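Bench notebook, Zillirlow shop
2019-08-15

Okay, the long plane. I said I'd write this up properly so whoever picks it up next doesn't repeat my week, and also so I stop asking myself what I did to the mouth.

Body is 405 mm, beech, maker's stamp on the toe so worn I can read a P and maybe an L. Somebody has written Plokley on the side in pencil, so that's what we're calling it. It came in the box of mixed stuff from the barn sale along with the two molding planes (not touched yet, they're on the shelf over the vise, please don't clean them with anything).

Sole first. I put winding sticks on it and it was twisted more than I'd hoped, toe high on the left. I'd been telling everybody it was straight because I'd sighted down it once in bad light. My mistake! Took it down with the Jara plane, very light cuts, iron backed off in the Plokley but wedge knocked in at working tightness. I know this gets argued over. I've done it without the wedge pressure before and the sole moved when I put it back together, so I'm sticking with it.

Pencil scribbles all over the sole, rub on the glass with paper, look, scribble again. There's a low patch behind the mouth that I've left alone. In front of the mouth is dead flat, toe and heel are touching, and I don't care about the rest.

The wedge was the real trouble. Shavings kept packing up on the right side and I blamed the cap iron for a whole morning. Stoned the cap iron, polished the hump, put it back, same thing. Then I finally pulled the wedge and held it up to the window, and the right leg had a blunt tip with a tiny curl of crushed grain on it. Every shaving was running up and catching right there. Pared it back to a feather with the wide chisel, two minutes' work, and the thing cleared itself like it was new. So: check the wedge legs BEFORE the cap iron. I'm going to write that on the inside of the cabinet door too.

While it was out I chalked the wedge and tapped it in to see where it was bearing. Only the top half, both sides. Scraped the high spots, chalked again, scraped again. It's a fiddly, slow job and I like it a lot more than I should. I got to the point where it grips all the way down with a light tap and comes out with one knock on the heel. There's still a gap at the top left where you could slide a piece of paper in. Leaving it.

Iron. Laminated, nice thick one, some pitting on the back but none of it near the edge after flattening. The bevel had been ground by someone in a hurry – it was rounded over and a good bit out of square. Reground on the hand crank wheel, a bucket of water next to me, finger on the back of the steel so I'd know when to stop. Then up through the stones and finished on the 4000. I tried going past that on the last one and couldn't tell any difference in the wood, so I've quit bothering for planes this size. For the smoother, sure.

I did put a very slight camber on it. If you plan to use this for edge joints and want it dead straight, take the camber out and leave me a note, I won't be hurt.

The 4000 stone is getting dished, by the way. I flattened it before I started and again after, and it still took longer than it ought to. We've all been working the middle of it. Use the ends! There's a whole stone there.

Mouth. It's wide. Somebody opened it up with a file, not very evenly, and with the sole taken down it's a hair wider than it was. For now I'm setting the cap iron close and letting that do the work, and on the maple offcuts it was fine, even going the wrong way around the knot. If it ever gets used for anything really cranky it needs a patch let in. I started laying one out, got as far as picking the piece of boxwood, and decided it could wait until December when things are slow. The boxwood is in the small drawer with a P on it. Please don't make a knob out of it.

Finish: I wiped it with a rag and mineral spirits and took off an amazing amount of black. Then one thin coat of Flonen oil, left it a bit, wiped it hard. It's gone that deep toffee color on the cheeks and stayed pale where I planed the sole. Not putting oil on the bed or in the throat, the wedge needs to hold on to something. Oily rags went outside flat on the line. I mention it because there was a balled-up one under the sharpening bench yesterday and that's how shops burn down.

Tote had a loose joint, so I flushed it with warm water and a little vinegar, got most of the old glue out, let it dry overnight and reglued with hide glue. Clamping a tote is a pain, there's nothing parallel on it. I ended up with a strip of inner tube wrapped around and around, pulled as tight as I could get it. Squeeze-out came off with a damp rag. It feels solid now, though the horn at the top is chipped and rubs on the web of my hand after a while. Might round that off. Might make a new one.

Trial run was the long pine board for the bookcase side, the one with the cup. Diagonals first, then straight down the length. It took the board flat faster than the metal plane does and I could keep going longer, it's so much lighter. It also goes out of adjustment if you look at it funny, but a tap on the toe brings it back. I'm getting the hang of the hammer. Small taps. Every time I get impatient and give it one proper whack I'm back to the beginning.

Weighed the iron because I was curious and the scale was sitting there: 172 grams with the cap iron off, which seemed low to me, so either that scale needs new batteries or I've been lifting too many heavy ones.

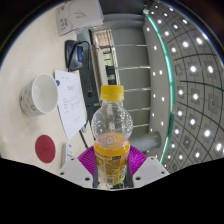
Left to do: the strike button on the toe is missing, and I'm tapping on bare beech, so that's going to mushroom before long. A plug of something hard, end grain up, glued in. I've got a bit of hornbeam that should do it. After that I'll try the plane on the oak for the bench top, and if the mouth starts tearing things up I'll pull the patch job forward and write it in on the next page.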